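Blog > Small Kitchen > Putting things in their place

Since we moved to Mivardale I have a kitchen with very little bench. I measured it in the first week, and between the sink and the wall I have 51 centimetres where I can put something down. In my old flat I had a long bench and I never thought about it. I put things where my hand was, and in the evening I put them back, or I didn't. Now every bowl has to ask for permission.

So this winter I started a habit which my family finds a bit strange. Before I decide where something will live in the kitchen, I put it on a white table first. Everything that belongs together goes on the table, with space between, and I look at it for a while. When things are in a cupboard you see only the front row, and you forget that behind the front row there is a second one.

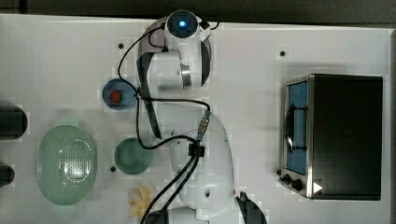

Posted September 8, 2026, by the author of Small Kitchen
Filed under: kitchen, tidying

I will begin with the toaster oven, as it is the thing that makes all the other decisions. A toaster oven can't go in a drawer. It can't stand too near the wall, and the door needs room in front of it to open. Wherever you put it, the rest of the kitchen has to be polite and move over. For the first month I made the mistake of finding a place for all the small things and leaving the oven for the end. Then I had a beautiful shelf with cups and an oven sitting on a chair.

Now I put the oven at one side and I leave it there. On the right side, in my case. I am right-handed and you may think it should be the opposite, but I like to have the free part of the table on my left, where the light comes from in the morning. It is only a question of what you are used to.

After the oven come the bowls. I have a weakness for small bowls. A small blue bowl with one strawberry in it looks to me like a finished thing, and a big bowl with one strawberry in it looks like somebody forgot to go shopping. My mother served everything in small bowls, olives, sugar, the buttons from her sewing, and I think I learned it from her without any lesson. When I unpacked I found 9 of them, wrapped in newspaper, in three different boxes. I gave some away. I regret it a little.

What I learned about small bowls is that they don't like to be at the back. If they are at the back, you take a mug for the berries, and then the mug is dirty when you want coffee. So the small bowls live now at the front of the lowest shelf, one inside the other, and the plates stand behind them. Plates are patient. You use a plate at every meal and you will reach for it even if it is a bit far.

The colander was harder. I bought it in June at Petridis, the household shop beside the post office, where they have everything in two sizes and the size you want is always finished. I came home with the large one. For a whole week I tried to hang it. The hook I bought was called Lirna, and it was a nice hook, but it was made for a towel, and in the night the colander fell down and we all woke up. After that I put it in the oven, which is a good hiding place until the day when you heat the oven. I don't recommend it.

My rule for large and light things is now this: they go on the top shelf and they carry something smaller inside. A colander is mostly air. If you store it empty, you are giving your best shelf to the air. In mine I keep the tea towels and the cloth for the bread. When I need to drain the pasta I take out the towels, and usually I need a towel in that moment too.
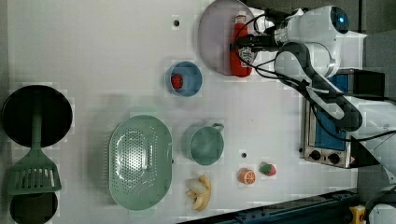 With pots it is the handle that makes trouble. Two pots of the same width can need completely different space, and it depends only on how far the handle sticks out and in what direction. I used to turn all the handles to the wall, because it looked tidy. Then every time I wanted a pot I had to put my arm deep inside and turn it around. Now I let the handles point to the front and a little to the right, and it looks less tidy, and I burn fewer onions while I'm searching.

About sauces I have changed my opinion. Before, I was a strict person and everything in a bottle had to stay in the fridge door. But on the table, ketchup belongs on a plate. I mean it for real. A squeeze bottle always leaves a ring, even when you wipe it, and if it stands on a plate then the ring is on the plate and you wash it with the other dishes. My neighbour saw this and asked if the bottle was the main course. The plate should be a large one, with room for the spoon also.

And then there is the toy food. In our house it doesn't stay in the children's room. It comes into the kitchen by itself in the pocket of a dressing gown, and I find it in the bread box. For a long time I carried it back, every evening, with a sour face. There is a toy banana with the peel opened in strips that I have met in more places than I have met my husband. One day I stopped. I gave the toy food the drawer under the towels, the low one, which is anyway too shallow for anything serious. The children open it while I cook, and they put their dinner on real plates, and they leave my drawers alone. The evenings became shorter by 8 minutes. I know it because of the radio program.

I am not finished. The lids still don't have a home. I have tried them standing in a rack (a Mernska one, with three slots, for smaller lids than mine) and lying under the pots, and both ways they slide when you close the door and you hear them talking in there. If you have lids and you have peace, please write me how you did it. I would prefer a solution without drilling, as the wall is not ours.

Next time I will write about the cupboard under the sink, where I haven't looked properly yet.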